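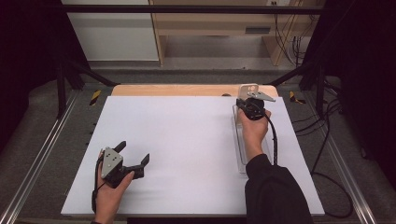

How to find out if a chore is ready for a machine

Dilruba Sheikh, updated July 12, 2023

People ask us at Plirnura whether a machine can tidy a desk or pack a small tray yet. The answer depends on the chore, so test one before you spend money.

1. Choose one short job with a clear end. "Put the small part in the tray" will do. "Clear up" is too wide.

2. Do the job by hand with a pair of hand-held grippers. If you can't manage it with two stiff fingers on each side, a robot with the same fingers won't either. Thin, flat things are usually where people get stuck.

3. Fix the work area. Lay a plain board on the bench and keep cables clear of your wrists.

4. Record 100 good runs and move the tray a little each time. Our first set in May had 500 and the tray never moved, so most of it was no use.

5. Train, then let the machine try. Write down every drop and every time you had to step in.

Packing trays is close. Folding clothes is slow, and we would still wash up by hand. Hatem Hegazy keeps the results sheet, so send him yours, failed runs included.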